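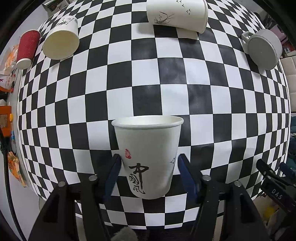

Teaching cup pickup by hand: how many demos, and should I keep the bad ones?

Posted by Undby, 2021-09-21

Hi all! I'm new to showing a robot tasks by hand and I'm having a great time with it. I'm using a hand-held gripper with the camera on it, and the task is simple: go to an upright paper cup, close on the wall, lift, set it down a bit farther along the checkered sheet. Other cups lie on their sides as clutter, plus a mug.

So far I've recorded 215 demos. The trained policy goes for the upright cup nearly every time, which thrilled me, but then it squeezes too hard and the wall buckles. Sometimes it also stops short and pinches air. I kept every demo, including the ones where I fumbled and had to back off and try again. Do I need more, or do I need to throw some out? And does the lens matter? Mine is so wide that the squares at the sides shrink down to slivers.

Gyu-bin Shin

Great first task! Paper cups are hard on beginners in a good way, so don't be discouraged. I'd look at your hands before your numbers. When you squeeze the trigger yourself you feel the cup give a little and you stop. The robot only gets what you recorded, so if finger width isn't logged cleanly it has no idea when to stop. Plot the width for ten or so demos and see whether it settles at the same value for the same kind of cup. Mine jumped all over the place until I slowed down at the end of the close.

On fumbles: keep the ones where you recover, drop the ones where you gave up. A back-off and second try is useful to learn from — just don't let it become half of your data. I cut 55 out of my own set in June and the pinching air mostly went away.

The wide lens is fine. You want both fingertips and the cup in view right up to contact. Don't crop it!

Seok

more demos. 215 is not a lot

Herari

I'd do more too, but change things up between them. If the upright cup always starts near the middle of the sheet, the robot learns the middle of the sheet. Move it, spin it so the printing faces another way, and swap what's lying around it. I do 7 demos per layout and then shuffle everything.

Also try coming in from the left and from the right. I used to do it all by remote control with a joystick and every approach looked the same, so switching to hand-held was a huge step up for me — you move so much more naturally. Start each one from a different height as well. Good luck, and please post how the next batch goes!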